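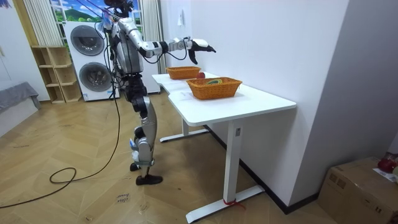 I have been sorting fruit into two baskets since August and it is time to write down the numbers and the rules, mostly so that I stop re-deriving them.

The problem is simple. Fruit kept in one container ripens as one lot. Apples and bananas give off ethylene, anything green nearby responds to it, and by the end of the week the whole basket is at the same stage. With two containers you can separate the stock by when it should be eaten. I use the far basket for hold and the near basket for eat. The near one is nearer the door, so it gets picked from without anyone thinking about it.

## The baskets

Both are wicker, orange-brown, rectangular, with sides that flare out toward the rim. I bought them at the Dosthorpe market after returning a pair of enameled bowls. The bowls looked better but had two faults: no airflow from below, and round walls that push everything to the center, so the bottom layer carries all the weight. Flared sides spread the load outward. A flat base gives you one full layer with almost no contact pressure, and a partial second layer if you must.

Weave matters more than I expected. A tight weave holds crumbs and stem debris. A very open one marks soft skin. Mine are in between. I line them with a single sheet of plain paper when there are pears, otherwise nothing.

Cleaning is a dry brush, then a cloth wrung out in water with a little vinegar, then a full day upside down. Do not soak wicker. Ingegerd Kristiansen soaked hers in the bath and the base bowed, and it has rocked on every flat surface since.

## The table

The baskets sit on the white standing desk. It was bought for typing, and I type sitting down, so it was reassigned. Relevant properties:

- Smooth white top. Juice shows at once and wipes off.
- Rounded corners and a curved cutout on one long edge. The cutout costs some usable area. I keep the baskets away from it.
- T-shaped legs with long flat feet. Stable at working height. The feet stick out, and the red tie around the base of the front leg is there so I see it before my toes do.

I set the height so that the rims come to just below my elbow. Any lower and you drop fruit into the basket; any higher and you reach over the rim and lean on it. Dropping is the main cause of bruising at home. An apple let go from hand height onto other apples will usually show a soft spot within days, and the spot is always on the underside where you do not look.

## Sorting procedure

I do this once a week, on Sunday, before lunch. Time required is 7 minutes if nothing has leaked.

1. Empty the near basket completely. Whatever is left in it is either eaten that day, cooked, or composted. Nothing goes back.
2. Brush out the near basket and check the corners of the weave.
3. Go through the far basket by hand. Press lightly next to the stem, never on the side. Anything that gives is moved to the near basket.
4. Place new fruit in the far basket one piece at a time. Lower it past the rim before letting go. Firm red ones go in first because they tolerate the most weight.
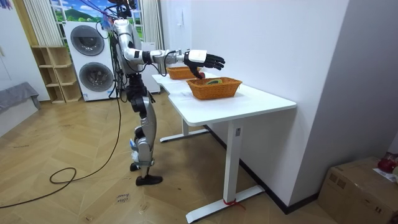
5. Put yellow and green items on top or toward the rim, where a change of color is easy to see.
6. Stop at 6 pieces per basket. This is the rule I break most often and the one that makes the most difference.

## Results

I weigh what goes into the compost. Before the split, using one bowl, I was throwing out 300 grams in an average week. With two baskets it is 60 grams, and most of that is one pear. The sample is small, the fruit varies, and I also started buying less, so I would not put much weight on the difference. The direction is clear enough for me.

Halima Kaijage asked whether the same result could be had with one basket and a divider. I tried it with a strip of stiff card. The ethylene does not care about the card. Distance does help a little, and two baskets with a gap between them on an open tabletop is the cheapest way to get distance.

## Open items

- Citrus. It neither ripens nor suffers much, and I have been using it as filler. It probably deserves its own place.
- Bananas. Currently hung on a hook in the kitchen and excluded from all figures above.
- Summer. Everything was recorded with the windows open at night. I will repeat the weighing when the heating is on.
- A cover for fruit flies. The mesh dome from Casance is round and my baskets are not. If anyone knows of a rectangular one, with dimensions, please leave a comment.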